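Plorley Museum of Applied Art

The Plorley Museum of Applied Art is a small municipal museum in the river town of Plorley, housed in a former customs hall completed in 1718 and complained about ever since.
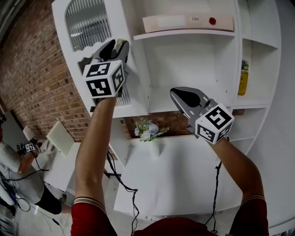 Kaede Arai wrote in the members' bulletin that the museum had "a superb collection and no idea where it ends," a verdict the management later printed on tote bags.

History

The museum grew out of the Tsuchiya bequest, a gift of 182 ceramics left to the town on the condition that they never be shown beside oil paintings. The town accepted in August, then spent the winter moving its oil paintings. Benedita Calado, the first director, hung them in the stairwell, which her lawyers argued was not a gallery.

Her successor, Yuto Oda, favored large labels and small exhibitions. His best-known show, Five Spoons, contained four spoons on opening night; the last was held up at the border and arrived in time for the closing speech.

Collection

Holdings include regional textiles, enamelware and the Nivavham bowls, a group of stoneware vessels whose date has moved twice and whose attribution has moved three times. The current catalog credits them to "a workshop," a wording on which all parties agree.

Administration

Under Hatsue Higuchi the museum adopted the Predex catalog system, which limits object titles to 300 characters. Several donors had to be shortened. The present director, Ayane Kamata, has restored the full names in the printed guide. Admission is free after 5 p.m.; the museum closes at 5:30.

See also

Plorley Customs Hall
Tsuchiya bequest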